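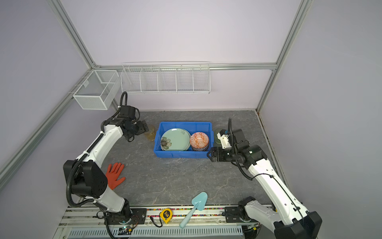
最終更新:4月(手順6と「ガラスのもの」を書き直しました)

3. 台の上のものを分けて、棚に戻す

前の章でフレーヴェン(Fleven)の棚は組み上がっていますよね。まだの方は先に2章をどうぞ。棚板がぐらついたまま食器をのせるのは本当にこわいので、そこだけはお願いします!

この章では、台所のものと庭のものがごちゃまぜになった台を、かごと棚に分けていきます。うちの台もよくこうなるんです。皿の入ったかごのすぐそばにオレンジのゴム手袋が広がっていて、手前には水色の移植ごて、その横に黄色いメジャー。見慣れた光景すぎて、もう何とも思いません。

3-1. 用意するもの

・側面にリブ(すじ状の出っぱり)のある四角いプラスチックのかご。私は青を食器用と決めています
・庭道具を入れる浅い箱。ふたはなくて大丈夫です
・乾いたふきん(多めに)
・新聞紙か薄手の紙
・エトビー(Etby)の貼ってはがせるラベルと油性ペン
・メジャー

メジャーは最後まで使うので、まだしまわないでください。私はこれを真っ先に片付けてしまって、棚の前で「あれ、どこ行った」と家じゅう探したことが何度もあります。

3-2. 手順

1. 台の上を見渡して、食べ物や飲み物に使うものと、土や掃除に使うものを頭の中でざっくり分けます。まだ手は動かさなくてOKです。

2. 庭のものと手袋を先にどけます。移植ごては土を落としてから浅い箱へ。刃の先をそろえて同じ向きに入れておくと、あとで手を突っ込んだときに痛い思いをしません。

3. ゴム手袋は指の先まで広げて置き、裏表を確かめます。湿っていたら箱に入れず、風の通るところにかけておきます。丸めたまま箱の底に入れた手袋を夏に発見したことがあるのですが、においについては書かないでおきますね……。

注意:庭用の手袋と食器洗い用の手袋が同じ色だと、必ず混ざります。手首の内側に油性ペンで「庭」と書いておきましょう。

4. 台をふきます。うちのは白い細かい筋の入ったグレーの大理石調で、砂粒が落ちていてもよく見えないんです。手のひらでそっとなでて、ざらっとしたらもう一度ふく。これがいちばん確実でした。

5. かごに食器を入れます。皿を先に、絵のあるほうを上にして平らに寝かせます。薄い緑の皿みたいに、端のほうに花の絵が入っているものは、絵の上にほかの器の底が当たらないようにずらしてください。

6. 皿の隣に鉢を置きます。鉢の重ね方は、大きさの近いもの同士、重いほうが下。オレンジと白の幾何学模様の鉢を紺色の器に重ねる、というくらいの高さなら私は平気です。それより高く積むと、かごを持ち上げたときに上がすべります。

補足:以前この手順には「模様のそろったものを重ねる」と書いていました。見た目はきれいなんですが、ニャン・キムさんから「うちは柄がひとつもそろっていないので困ります」とお便りをいただいて、大きさ基準に変えました。ごもっともです。

7. かごを持ち上げる前に、両手で軽く左右にゆすってみます。カチカチ鳴るところがあれば、紙を折ってはさみます。

8. かごの短い側面にラベルを貼ります。リブの上だと浮いてはがれてくるので、平らなところを探して貼ってください。どこもリブだらけのかごなら、ひもで札を下げるほうが早いです。

3-3. ガラスのもの

琥珀色の小さなびんや、緑色のガラスのコップは、陶器と同じかごには入れません。私はかごが全部すんでから、ひとつずつ手で運んでいます。面倒ですよ、面倒なんですけど、鉢のふちとガラスが当たるあの音が苦手で。

・びんは中を確かめます。何か残っていたら、あけて洗って、逆さにして乾かします
・コップは口のところを指でぐるっと触らず、明るいほうに向けて目で見ます。欠けていたら紙に包んで、お住まいの地域の出し方に従ってください
・背の低いものほど台の奥で見落とします。大きいものの陰をのぞいてから「終わり」にしましょう

注意:透明に近い色のガラスは、夕方の台所では驚くほど見えません。明かりをつけてからどうぞ。

3-4. 棚に入れる

うちの棚は幅122センチ、高さ142センチです。デトゥム(Detum)の背の高い型をお使いの方は高さが190センチあるので、いちばん上の段に食器のかごを置くのはやめてください。踏み台の上で陶器の入ったかごを抱えるのは、私ならやりません。

1. メジャーで段の間隔を測ります。かごの高さに、手を入れるすきまを足した数字が必要です。私は20センチの段に、ぎりぎりのかごを押し込んで鉢のふちをこすりました。入ればいいというものでもなかったです。

2. 食器のかごは腰の高さの段へ。ラベルを手前に向けます。

3. ガラスはその上の段の奥に、びんとコップの間を指一本ぶんあけて並べます。

4. 庭道具の箱は一番下へ。食器の下の段なら、土がこぼれても食器にはかかりません。

5. メジャーは庭の箱にも食器のかごにも入れず、棚の横にフックをつけて下げます。やっとここで、しまっていいですよ!

3-5. うまくいかないとき

かごが傾く:重い鉢が片側に寄っています。皿を真ん中に移すより、鉢を皿の反対側に振り分けるほうが早く直ります。

引き出すときに棚板に引っかかる:かごの底の角を見てください。成形のときのバリが残っていることがあって、紙やすりで少しこすると収まります。

どちらに入れるか決まらないものがある:計量カップを植木の水やりに使っている、というような場合ですね。コイ・ラムさんのところでは、迷ったものは全部庭の箱に入れて、台所用を新しく買うそうです。私はそこまで思い切れず、よく洗って別の小さな袋に入れ、「両方」と書いています。

火曜の朝に庭の手入れをするお宅なら、前の晩に庭の箱だけ玄関に出しておくと楽ですよ。戻すときは手順2からです。食器のかごはそのままで構いません。

チャウ(Châu)の折りたたみかごを使う場合は底の固定の仕方が違うので、4章の「折りたたみかごの広げ方」を見てから手順5に進んでください。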